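3.2 Cell layout and daily upkeep

The garment handling cell, which we call Cirnlow, is the part of this work we are happiest with. It was assembled in May by two of the authors, and it has needed far less attention than our earlier open-bench setup. Two arms are bolted to one aluminum base rail and reach into a boxlike enclosure made of extrusion beams. The walls carry a printed floral paper on a dark teal ground, and the floor is a pale gray surface with a marble pattern. We like the busy walls very much! They give the cameras plenty of texture to lock on to, and a shifted panel shows up at once when we compare a new view with a stored one (Figure 4). 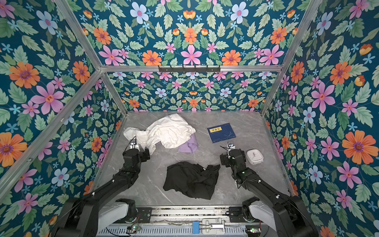 Figure 4. The Cirnlow cell with both arms reaching in over the work floor. Garments and small objects lie between the walls; the base rail runs along the front.

Each morning starts with the rail. The operator checks the bolts under both arms with a torque wrench, looks over the small circuit boards beside them, and runs each joint slowly through its range with the grippers open. Cables get their own pass. Our first routing was too tight at the elbow, and the left arm would stop partway through a lift with a tracking error. Sheila Clegg rerouted it with more slack and clips along the links, and that one change cleared a fault we had chased through three controller updates.

After the joint check comes a two-arm lift. Both grippers take the same garment by its upper edge, raise it, hold, and lower it again. It is a wonderfully revealing test, as a small base offset that is invisible with one arm turns into a steady pull on the cloth with two. If the motor currents drift apart during the hold, we stop and repeat the base calibration.

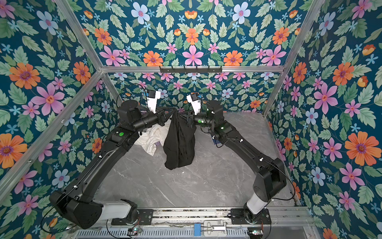
Does the cell have to be recalibrated after every gripper change?
Only the arm that was changed needs it, and the short routine is enough unless the base bolts were loosened as well.

Gripper fingers are treated as wear parts. We log closing cycles for each side and inspect the fingertips every 700 cycles, with the arm powered down and the finger taken off its housing. Lucinda Blackwood wrote the logging script, and it has been a real pleasure to use: it flags the side that is due and keeps the notes from earlier inspections next to the count. Across the study we made 47 inspections. Most ended with a wipe and a retightened screw. 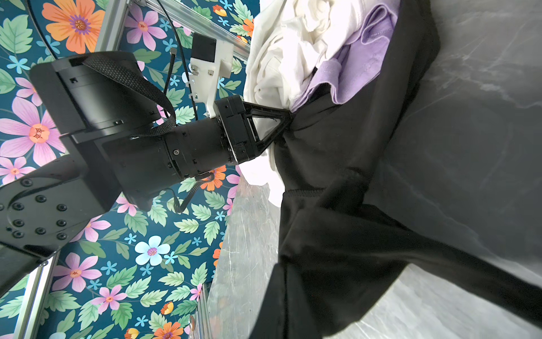 Fingers that pass go back on the same side they came from, so that wear patterns can be followed over time. Replacements are fitted in pairs, one for each arm, and the two-arm lift is then repeated before any data are recorded. Camera brackets are checked last, by hand, for play at the screws.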